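Hand washing in a bucket: shirts come out stiff and a bit gray

Laundry > Washing by hand
Asked in April, 3 answers

pikell_40
I moved into a one-room place over the winter and there is no washer hookup. The nearest laundromat is a 40 minute round trip on the bus, so I only go there for sheets and towels. Everything else I wash by hand in a plastic bucket.

Socks and underwear come out fine. The shirts are the problem. They dry stiff, mostly around the collar and hems, and the white ones are turning gray. I use a pump bottle of liquid detergent, three pumps per bucket, and I put everything in together because heating water takes a while. I rinse once. The water here is hard, if that matters.

Is it the detergent, the water, or am I doing it wrong? I don't have room for one of those small portable machines, so please don't suggest one.

Thanks.

Farthorpe
Too much soap and not enough rinsing. Stiff hems are usually detergent that stayed in the seams, where the fabric is doubled up. Three pumps is a lot for one bucket. Try one.

I washed by hand for six years in a rental with a kitchen smaller than most closets. The bucket sat next to a table, and anything waiting its turn hung over the rim. The table usually had groceries on it, so I got used to working beside the fruit.

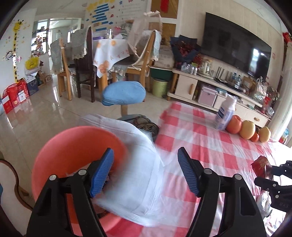 What I did, in order

Sort first. Whites and pale blues in one pile, darks in another. Washing them together is where your gray is coming from. If you can only heat water once, do the pale things first and use the same water for the darks.

Put the detergent in before the clothes and stir it until it is dissolved.

Soak for half an hour, then push and squeeze for a few minutes. Rub the collar and cuffs against each other. Don't twist shirts hard, it pulls the seams out of shape.

Rinse until the water is clear. For me that was three changes of water for shirts and two for everything else. Cold is fine for rinsing.

Roll each shirt in a dry towel and press on it before you hang it up. Shake it out well and pull the hems straight with your fingers.

To get out what is already in there, soak the shirts overnight in plain warm water with no detergent at all. If the water is cloudy in the morning, you have your answer. You may have to do it twice.

Flastel
vinegar in the last rinse. works for me

nolte_k
Agree with Farthorpe on the soap. I would add two things about hard water.

Washing soda helps. I use one spoonful per bucket, in the wash and not in the rinse. Wear gloves if your skin is dry. Keep it away from wool and silk.

If you try the vinegar, measure it. 100 ml in a full bucket is plenty, and never in the same water as bleach. It does soften things a little. It won't fix the gray, so you still need to separate the colors.

Also check how full the bucket is. Mine is a big one and I still only do two shirts at a time. If the clothes can't move around, the dirt has nowhere to go and you end up pressing it back in.

pikell_40
I soaked two of the white shirts overnight like Farthorpe said and the water was cloudy, almost milky. Second soak was a lot clearer. They dried softer but the collars are still gray. Going down to one pump and will look for washing soda when I'm next at the store.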